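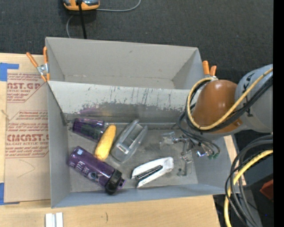
Mansa Eshun pergunta se a paragem afeta a entrega de março. Não afeta, pelas razões seguintes.

**Projeto Burkano — relatório de progresso, 2018-01-25**

A garra deixou de abrir ao fim de 80 ciclos, com a força limitada a 30 N. O braço entrou em paragem de segurança; não houve feridos. A avaria foi atribuída a um cabo de sinal partido junto ao punho.

- Cabo substituído — fornecedor Dorkton.
- Ensaio de 400 ciclos por concluir.
- Solicita-se a aprovação de 2 cabos de reserva.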